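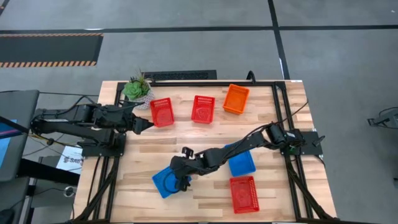 集成材の天板と小物用のプラスチックかご

集成材の天板が冬になると反る。オイルの塗り直しで直るか

投稿者:Nives Negri

幅の狭い板を接ぎ合わせた木製天板を作業台に使っています。樹種は購入時の書類によるとブナ、厚さは27ミリ、仕上げは工場出荷時のオイルのみです。脚は鉄製で、天板の裏からねじで直接固定しています。

12月に入ってから、板幅方向の中央が下がり、両端が上がる形で反りが出ました。直定規を当てると、中央のすき間は最大で4ミリです。夏の間はほぼ平らでした。室内の湿度は昼で35%前後、暖房を入れた夜はもっと下がります。

確認したい点は次のとおりです。
・表面にオイルを塗り足せば反りは戻るか
・裏面は購入してから一度も塗っていないが、関係があるか
・ねじを増し締めして押さえ込んでよいか

かごは小物の仕分け用で、重量はほとんどありません。荷重が原因とは考えていません。

投稿者:Tomos Humphreys

両端が上がるのは、上面が下面より乾いて縮んでいるときの形です。暖房期に上面だけが乾燥した空気にさらされ、下面との含水率に差が出たと考えるのが妥当です。

オイルは水分の出入りを遅くするだけで、止めません。反った状態で上面だけに塗り足しても、形は戻りません。まず加湿して室内を45〜55%に保ち、2〜3週間そのまま置いてください。その間は塗装も研磨もしないこと。反ったまま平らに削ると、湿度が戻ったときに逆向きの反りとして残ります。

平らに戻ったら、両面と木口に同じオイルを同じ回数塗ります。木口は吸い込みが速いので、1回多く塗ってかまいません。裏面が無塗装であれば、今回の差を大きくした可能性は高いです。

ねじの増し締めは勧めません。ブナは接線方向の収縮が大きい樹種です。幅900ミリの天板なら、含水率が3%変わるだけで数ミリ伸縮します。丸穴に皿ねじで固定していると逃げ場がなく、接着層か木口から割れます。脚側の穴を板幅方向の長穴に広げ、平ワッシャーとなべ頭のねじに替えてください。締め付けは、ワッシャーが手で回らなくなる程度で足ります。中央列の1か所だけは丸穴のままにし、位置決めに使います。

投稿者:Aldo Bassi

うちも反りましたが、裏返して置いたら一週間で直りました。重しは米袋。オイルは亜麻仁油でいいと思います。

投稿者:Lucrezia Galli

Humphreysさんの回答に補足します。

裏返す方法は、反りが軽く、脚を外せる場合には有効です。ただし床に直接置くと下になった面の通気がなくなります。同じ厚さの桟木を4本、等間隔に敷いて浮かせてください。毎日同じ時刻に直定規で測り、すき間が1ミリを切ったら元に戻します。行き過ぎると反対側に反ります。

亜麻仁油は、生のものだと乾燥に数週間かかります。作業台なら乾燥剤入りのボイル油か、市販の硬化型ワックスオイルのほうが扱いやすいでしょう。どちらの場合も、油の付いた布は酸化熱で自然発火することがあります。丸めて捨てず、水に浸して密閉できる金属缶に入れ、自治体の指示に従って処分してください。

長穴加工の寸法ですが、M6のねじなら幅7ミリ、長さ15ミリ程度で間に合います。鉄脚の板厚が5ミリ以上あるときは、ドリルで2穴あけて間をやすりでつなぐより、穴あけを金物屋に頼んだほうが早いです。

投稿者:Nives Negri

回答ありがとうございます。裏を見たところ、固定はすべて丸穴に皿ねじでした。金曜に脚を外し、長穴に加工してもらいます。加湿器は今日から動かしています。塗装は平らに戻ってから、両面まとめて行います。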